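Sugden opened its automation hall to visitors on Wednesday, with 108 people signed up for the morning and afternoon tours. Most came from packaging and laundry firms in the area.

The busiest stop was the Staltetti bench, where staff record handling tasks with hand-held grippers. The day's task used a zippered bag with a ginkgo leaf print.
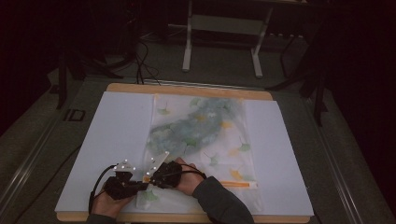
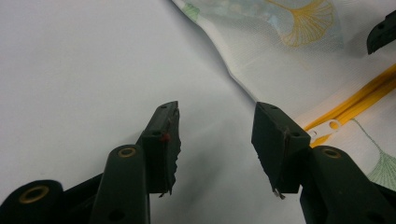
Hand-held gripper work with the leaf-print bag.

DREMBRIDGE, September

Each tour lasted 46 minutes and ended with questions. Several visitors asked how many recordings a single task takes. Staff said the bag set now stands at over 960 and will be used to train the Wuretti arm, due in the hall next spring.

Groups were kept to 4 at the bench so everyone could get close to the table. Sugden plans a second open day for schools, with sign-up at the front desk. Parking is behind the main building.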